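Module 4: Choosing and Looking After Rotary Instruments
Handout 2, for dental nursing and laboratory students
Module leader: Pauline Hulme

These notes accompany the second lecture of the module and should be read before the practical session in December. Students are expected to know the parts of a bur and the three common shank types from Handout 1.

## 1. Materials

Most rotary instruments used in general practice are made of steel, tungsten carbide or diamond-coated metal. Steel burs are inexpensive and cut soft dentine well, but they blunt quickly on enamel. Tungsten carbide burs keep their edge for longer and leave a smoother surface. They are brittle, and a bur that has been dropped should be checked under magnification before it is used again.

Diamond instruments do not cut with blades. They abrade the tooth with fine particles bonded to the shank, and their behaviour depends on grit size. Coarse grits are for bulk reduction and fine grits for finishing margins.

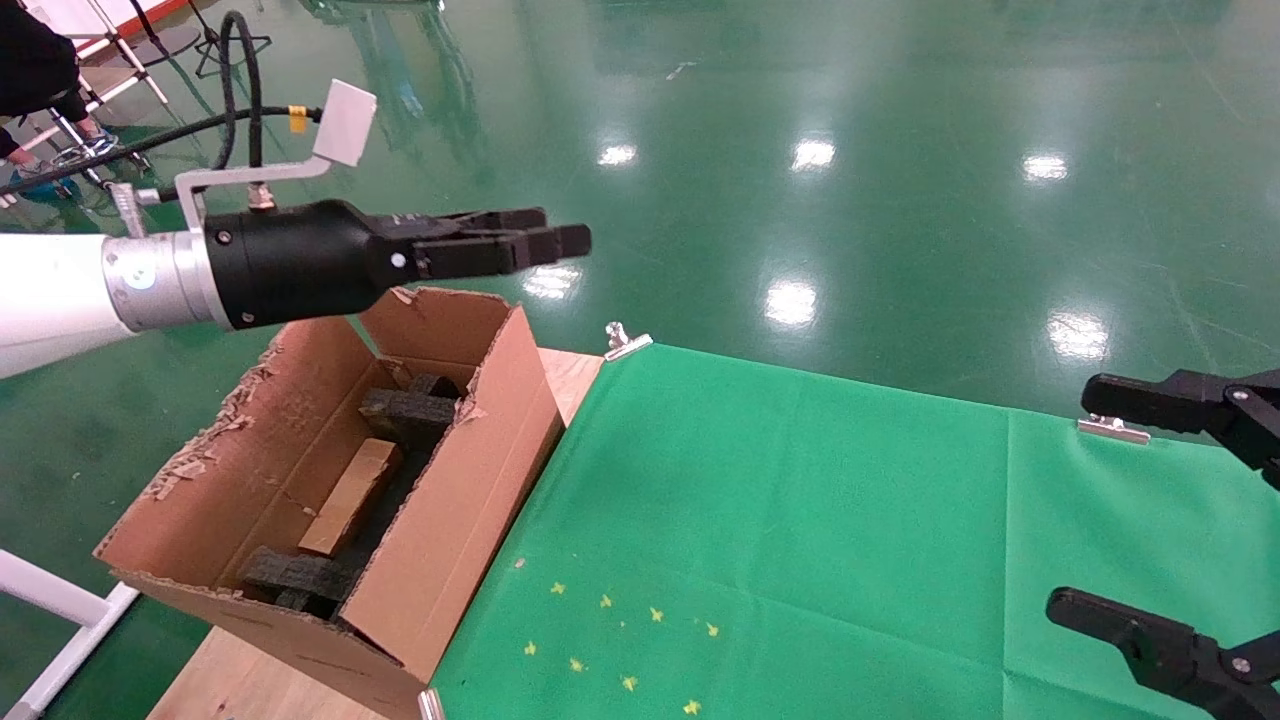 The choice between carbide and diamond is often a matter of the operator's habit. For assessment purposes, students should be able to justify a choice by reference to the material being cut, the stage of the procedure and the handpiece in use.

## 2. Ordering and receiving stock

The teaching clinic at Erville orders through a single supplier, Godoy, and keeps its records in the Stusach stock book. Friction-grip burs are bought in lots of 100. Laboratory burs are bought less often and in smaller numbers.

On receipt of an order:

- compare the delivery note with the order before anything is put away
- record the lot number and the date of receipt
- store instruments in their original packing until they are needed
- place new stock behind existing stock

Discrepancies are reported to Carol Garside on the day of delivery. Items which arrive non-sterile must be processed before first use, even where the packing is sealed.
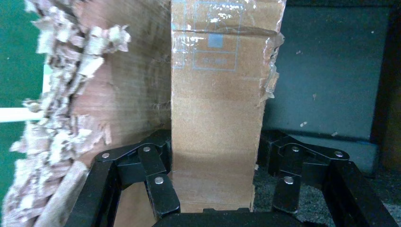
*Fig. 1. Carton with clear tape across the upper part and a torn flap at one edge.*

## 3. Cleaning and sterilising

Debris left between the blades of a bur protects micro-organisms from steam. Cleaning therefore comes first in every case, and an instrument that is not visibly clean may not go forward to the steriliser. The order of work is as follows.

1. Place used burs in the holding solution at the chairside.
2. Clean in the ultrasonic bath, using a bur block so that the heads do not touch.
3. Rinse, dry and inspect under magnification.
4. Sterilise in a vented block or pouch.
5. Record the cycle number.

Single-use instruments are discarded into the sharps container after one patient -- they are never reprocessed, whatever their condition.
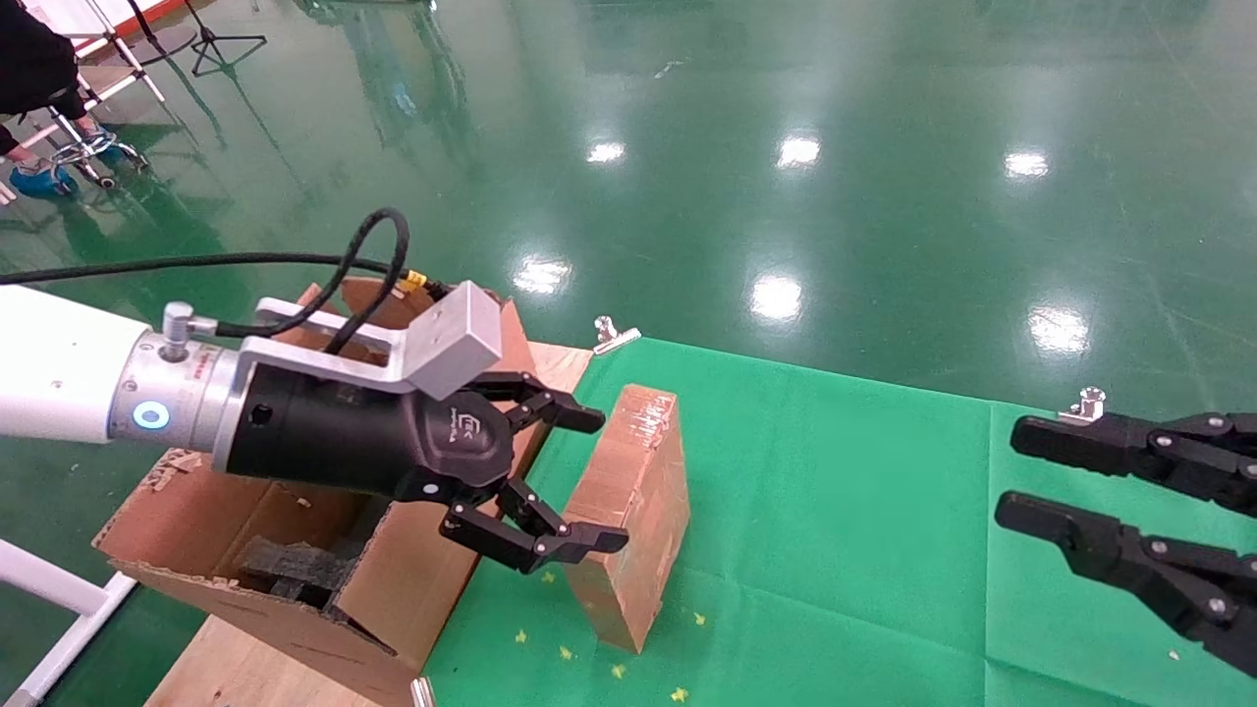

Page last changed: December, by Imogen Kettle

## 4. When to discard

A worn bur makes the operator press harder. This raises the temperature at the tooth and puts strain on the handpiece bearings. Signs of wear include chipped blades, bare patches on a diamond surface, a bent shank and vibration at normal speed. An instrument showing any one of these is to be withdrawn.

## Preparation for the practical

Read the Pidis workbook, chapter 3, and write a short account (500 to 600 words) comparing two instruments suitable for removing an old amalgam filling. Accounts are handed to Akinyi Kariuki at the start of the session. Dean Birkett will demonstrate the inspection of worn burs -- students should bring their own eye protection.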